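Fold the clothes on a table

My opinion is simple and my wife's family does not share it: clothes should be folded on a table, standing up, with nothing soft under them. In the house where I grew up we folded on the bed. In my first apartment in this country I folded on the sofa, and later on my knees while I watched television. I was more than 50 years old when I changed, so I write this as a person who did it wrong for a long time.

The bed is comfortable, and I understand why people choose it. But a mattress moves. You press one side of a shirt and the other side rises, and when you lift the shirt the fold opens again. On a hard table the hand can press down and the cloth stays where you put it. This is most important with shiny fabric, which slides on itself and does not keep a line.

A folded garment on a table does not need to be perfect. I am satisfied with a shape that is more or less square, even if some flaps cross each other on the top and there are creases. My friend Nuanchan Phromma ironed for a hotel for 19 years, and she is not satisfied with it. She says a fold should be finished before you look at the next piece. I respect her, but she was paid by the hour and I am not.
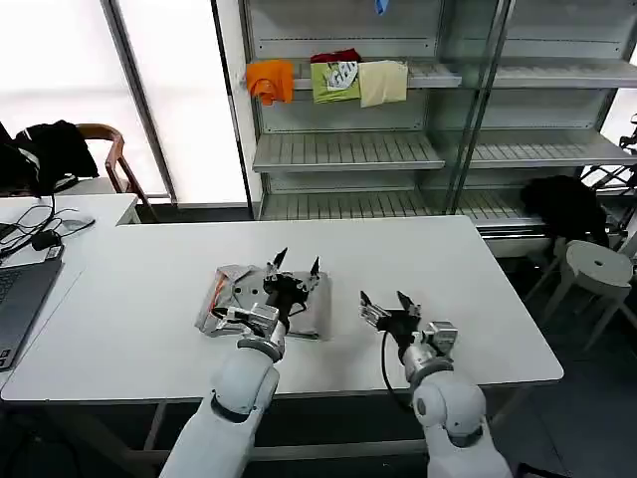 ## The color of the table

I prefer white. On our old brown table I lost socks that were also brown, and dark thread, and once a collar button that I found in March under the radiator. A white surface shows gray cloth very well. If there is a small line of color at the edge of a garment, you see it at once and you know which side you have in front.

Against this, Osvaldo Prado, my neighbor, says that white is bad for white things. I must accept that he is partly right. Thin white cloth on a white table is difficult for the eye, and more difficult if one can see through it in places. You have to find the end with your fingers. I still think it is better than a patterned tablecloth, where everything disappears.

What I do not accept is his other idea, that the light pieces do not need folding. He pushes them in the drawer in a ball, and he says they weigh nothing. But a thing that is bunched stays bunched, and it takes more space than its weight suggests. A small soft heap on the table can look almost like a pillow.
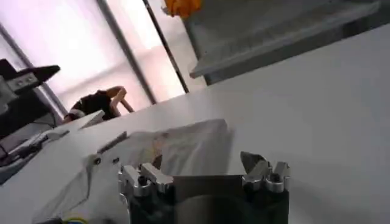
## A table that is used for other things

The strongest argument against me is that most people have one table, and it is busy. There is a computer, there are chargers, and the children need to do homework. Hauwa Edet wrote to me after my last column that she would fold on a table gladly if I came to clear it for her.

My answer is that you need only a part of it. An area 60 centimeters wide is enough for a shirt. If you have two tables beside each other, keep the cables and the mouse on one of them and do the cloth on the other. It is a small border but in our home it has been respected, more than I expected.

I do not ask anybody to buy something. In the shop they showed me a folding board for 182, and I went home and used the table. It was already there, and it had the right height for my back. My wife continues with the bed. Her piles are lower than mine and they fall to the left, and she tells me that she has never noticed it.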